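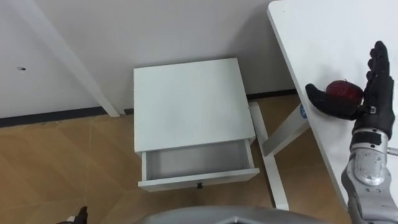
Minutes of the September meeting on the furniture of the small room, Jolcombe house

Start: 4:35 in the afternoon. Place: the reading room on the ground floor, after we found the small room too warm for so many people. Present were two persons from the house, the person for purchases, the tenant of the upper floor and the writer of these minutes. One person from Vastano was invited but could not come and sent a short letter, which was read aloud under point 3.

1. Minutes of the last meeting

They were accepted with one correction. In the part about the paint it was written that the wall of the small room would be painted cream. The decision was white, and white it is now. The writer apologizes for the mistake.

2. The nightstand

The small white nightstand was discussed first, because the opinions about it are the most different. It stands against the wall next to the table, and two of those present think that it has no business in a room where people work. They would like to bring it back to the bedroom upstairs. The tenant of the upper floor answered that the bedroom already has one and that a second one would only be in the way of the door.

The other opinion was that a drawer is useful in the small room, as the table has no place to put away pens, keys and the like. The drawer is empty at the moment. It was agreed that it shall not become again a place for old batteries and instruction papers, as happened with the drawer in the hall.

The person for purchases asked if the dark round knob should be changed for a white one. Skometti has such knobs, but sells them only in bags of 35, and we need one. After a short discussion it was decided to keep the dark knob. It also goes well with the dark baseboard.

Decision: the nightstand remains until the end of the winter. Then we ask again the people who use the room.

3. The wall and the baseboard

There is a small dark hole in the wall, at about the middle of its height. The person for purchases will bring filler. The question was raised if we should wait with this until we know whether a shelf will be hung. Most of us were for filling it now, as a shelf will probably need its holes in another place anyway.

The letter from Vastano was about the baseboard. They write that the same dark strip can still be ordered, but the smallest amount is 152 inches and the color may be a little different from the strip we have. We have no need for it today. The letter is kept in the folder with the other papers about the floor.

About the floor itself there was no complaint. It was only asked that everybody who moves the table lifts it with a second person and does not pull it over the wood. Felt pads were proposed. Nobody was against, and they will be bought together with the filler.

4. The desk top

This point took the longest time. The white top has grey smudges and scuff marks in the middle part, and they were already mentioned in spring. The writer tried a wet cloth with a little dish soap on one corner, and the house tried a white eraser pad in another place. We could not agree which one had the better result. One person thinks that the marks are in the surface and will not go away with any cleaning.
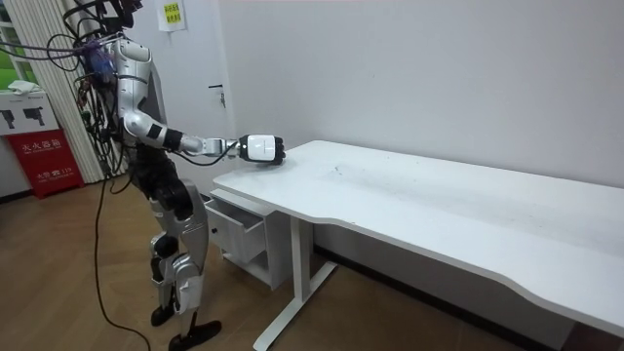 The person for purchases reported on the price of a new top. Seidel would make one in the same shape, also with the curved front edge, for 500 including the delivery. All present found this too much for a few grey marks. A large desk pad was proposed as the cheaper way. Against this it was said that a pad slides, and that the clear space is exactly what people like about this desk. We have had no desk pad in the house so far, so there is no experience with it.

It was then proposed to try the cleaning once more, this time carefully and with the same method on the whole middle part, before any money is spent. Scouring powder is not allowed, as it makes the surface dull.

Decision: one more cleaning by the house before the next meeting. The offer from Seidel is not accepted, but also not refused, and the person for purchases will ask how long the price is valid.

5. Fruit in the small room

The tenant of the upper floor asked if it is allowed to eat at the table. Until now there was no rule. We agreed that an apple or similar is fine, and that warm meals stay in the kitchen. Cores and peels must be carried out the same day, as the small room has no bin. One person wished to have a bin bought. This was not decided, because two persons were against and two for, and the fifth did not want to vote.

6. Other matters

The key to the small room is again on its hook in the hall. Please leave it there.

The lamp which was promised in the last meeting has not arrived. Skometti says it comes in October.

Tasks until the next meeting:
Filler and felt pads: person for purchases
Cleaning of the desk top: the house
Question to Seidel about the price: person for purchases
Answer to Vastano, with thanks: writer of the minutes

End of the meeting: 5:50. The next meeting will be in November, in the reading room again. Corrections to these minutes can be given to the writer in the usual way.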